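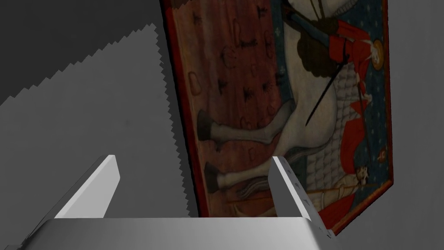 Page last changed: February, 4 pm

Intro to Virtual World Building, handout for the furniture session

Hi everyone! I promised to type up what we went over in class, so here are my notes, a bit tidier than what I scribbled on the shared board (sorry about my handwriting, again).

Land impact first, since most of the questions were on that. Your practice parcel gives you 300 to play with, and it goes faster than you'd think. Somebody dropped a fancy sofa from Luvness and a full Drivard kitchen and had next to nothing left for the walls! Check the number in the edit window before you rez a second copy of anything.

Linking: select the child pieces first and the main piece last. The last one you click becomes the root, and the whole set turns around it. If your chair spins off sideways when you rotate it, you probably clicked the seat too early. Unlink, try again.

Textures. I like the Jallel fabric pack for cushions and curtains, and it's the one we'll all use for the homework so the colors match. Keep the repeats at 2 for small cushions and 3 for a couch back (go higher and the weave starts to shimmer when you cam out, which drives me nuts).

Permissions: copy/modify for anything you hand in, please. I can't look inside a no-mod lamp.

Homework: furnish one corner of the Guo cottage with 4 linked sets, your choice of style. Beachy, gothic, messy student apartment, I'm happy with all of it. Put your avatar name in the description field and drop the box in my inbox prim by the door before next class.

Next time we do lighting, so bring a lamp you hate.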